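Baskets, and What They Are Not For

Every January I get the same request, which is to explain how some people keep a tidy shelf. They own baskets. A tidy shelf is an untidy shelf with a rim around it, and once you have made peace with that, the rest goes quickly.

Buy shallow. A deep basket is where things go to be bought again. I emptied a tall one last winter and found three tape measures, all the same model, each one purchased while the other two were lying underneath. If you have to move more than one thing to see the bottom, the basket is too deep or you own too much, and I know which of those you would prefer to hear.

Measure the shelf before you go to the store. Measure it at the front and again at the back, especially in older houses like the ones on the Lumville side of town, where no two corners have ever agreed. Write the number down. You will not remember it in the aisle, and you will come home with a basket that fits beautifully on top of the refrigerator.

Go for a rim you can hook your fingers over. Handles look nice in the store, but on a tight shelf they catch on everything, and the basket comes out sideways -- usually over your head.

Soft things and hard things should live apart. Foam, plush and yarn all pick up whatever a screwdriver has been rolling in. One basket each, and if a thing is both soft and hard, like a stapler in a knitted cozy, ask yourself how it got that way.

To clean woven plastic, skip the hose. Tap it out upside down over the trash, run a dry paintbrush along the rows, then wipe with a cloth wrung out in dish soap and water. Let it dry with air underneath. Natural wicker gets the brush and a barely damp cloth, and stays out of the tub. 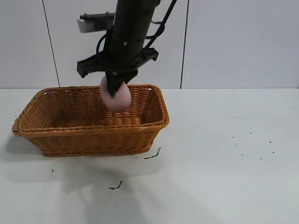

Tolentino Hall Home and Workshop Club

Shallow and rectangular with a rolled rim is the shape I keep recommending, and a light tabletop is a good place to sort, because small dark screws have nowhere to hide on it. Put the squashy things in last, so they don't end up flat under the heavy ones.

Leave a little room at the top. A full basket is finished, and the next item through the door will sit beside it, then another beside that, and by spring you have a second basket's worth with no basket.

Labels are optional. Fereshteh Bakhtiari labels hers on the bottom, which she says keeps people curious.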